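Kultadeck Session Tools
Version 76 - updated Thursday, April 9, 2026

Kultadeck is desktop software for sorting and labelling recordings from hand-held grippers. It reads the wrist video and finger width together, splits each session into episodes and writes them out in the format your training code expects. 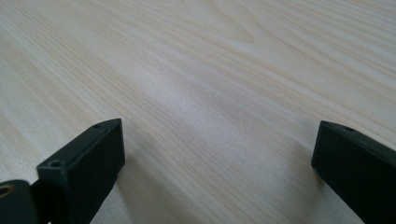
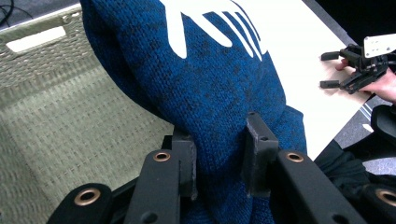
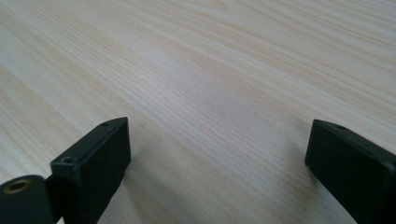 Wrist views as loaded in the episode browser. First and third: fingers open over bare wood, tagged "idle". Second: fingers closed on blue knit, tagged "grasp".

What it does

Idle trimming. Stretches with open fingers and nothing between them are marked grey on the timeline. Keep them, shorten them or drop them. The default limit is 52 video samples and can be set per project.

Grasp tagging. Closures are found from finger width first, then checked against the image. Soft goods such as knitwear have their own profile, as cloth bulges around the pads and throws off the width reading.

Two-hand sync. Left and right recordings are lined up on one clock. If one side drops out, the other is kept and flagged.

Export. Writes to the Tultudar and Sesance layouts. Baidoo export is planned for July.

Requirements

64-bit Linux or Windows, 16 GB of memory. A graphics card is optional - tagging runs without one, but slowly.

Licences

Single seat: $189 per year
Lab licence, up to ten seats: $970 per year

Prices are in Canadian dollars before tax. Updates are included while the licence is current.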